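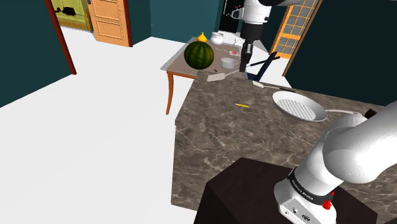
Lalier Hand Controller with Probert Practice Kitchen

Supplied by Tekdale
Stock status: available to order
Price: £3000 excluding VAT
Delivery: 15 working days
Warranty: return to base

Reviewed for the catalogue by Dragica Papadopoulos, August 15, 2025

The Lalier is a hand-held controller for showing a robot arm what to do. You move your hand, the arm on the screen moves with it, and the whole attempt is saved as a demonstration. It comes with Probert, a practice kitchen that runs on an ordinary desktop computer, so you can start recording before you own an arm or have anywhere to bolt one down.

The maker's leaflet says that anyone can teach a robot in minutes. We sell the thing and we would still cross that line out. Anyone can make a recording in minutes. Whether a robot can learn anything from it is a separate matter, and the leaflet doesn't go into it.

What the controller does well

It is comfortable. The grip suits small hands as well as large ones, and the trigger that closes the gripper has enough travel to let you close it slowly. Tracking was steady in our office, including next to the window, where the last controller we stocked gave up altogether.

There is a clutch button under the thumb. Hold it and the arm stays where it is while you bring your own arm back to somewhere sensible. You will use this constantly and you should practise it first. Most of the bad recordings we made had a lurch in them where somebody let go of the clutch too early.

What it does less well

There is no force feedback. The sales video calls the controller "responsive", and so it is, but you feel nothing when the gripper meets a handle or the handle meets the worktop. You judge it all by eye. For pushing large things about this hardly matters. For thin handles it matters a great deal.

Turning the wrist is awkward past a certain point, and you have to clutch, reset and carry on. Bujar Petkov, who tested it with us, got into the habit of starting with his hand already twisted the wrong way. It works, but it looks uncomfortable, and the manual has no better suggestion.

About the practice kitchen

Probert gives you a white arm with a two-fingered black gripper, a marble worktop, a pan and a pair of spatulas, with other odds and ends about the place. A small table stands at the far end of the worktop with a watermelon on it. We were ready to dismiss the extra objects as decoration, but they do make you think about the path the arm takes.

Spatula tasks are the ones we would buy it for. A spatula is long, thin and easy to hold badly, and you find out quickly how much you rely on touch.

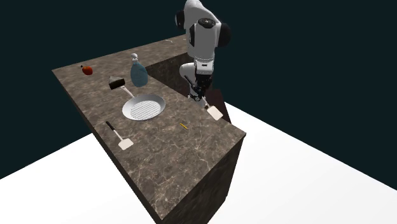 Reading time: 4 minutes

With the gripper pointing down and the spatula handle slanting away from it, the blade can end up a long way from the place you are watching. In the view above it hangs just beyond the far edge of the worktop, while the pan sits in the middle of the marble. Keep an eye on the blade as well as the fingers.

We recorded 17 demonstrations of one spatula task and kept 6. The rest had hesitations, clutch lurches or a grip we wouldn't want copied. You may be tidier than we are. Even so, be wary of any supplier who quotes recordings per hour without saying how many were thrown away.

A further doubt, and a bigger one. Everything in Probert is simulated. Real handles slip, real pans slide, and a recording that plays back neatly on screen is no promise of anything on your bench. We have not tested the move from one to the other and will not pretend we have. If a real arm is where you are heading, budget for recording again on that arm.

In the box

Lalier hand controller
Tracking base and mains adaptor
USB cable (short; you will probably want a longer one)
Probert licence for one computer
Printed quick start sheet

Not in the box

A robot arm
A computer
The Sternden floor pedal, sold separately, which moves the clutch to your foot. We think it should have been included.

Who should buy it

Teaching labs and small workshops that want people to get a feel for remote control without risking hardware. If you already have an arm that can be guided by hand, try that first. It costs you nothing extra, and you can feel what you are doing.

Returns

Unopened units can be returned for a full refund. Once the Probert licence has been activated we can only refund the controller, so ask us for the trial version before you break the seal.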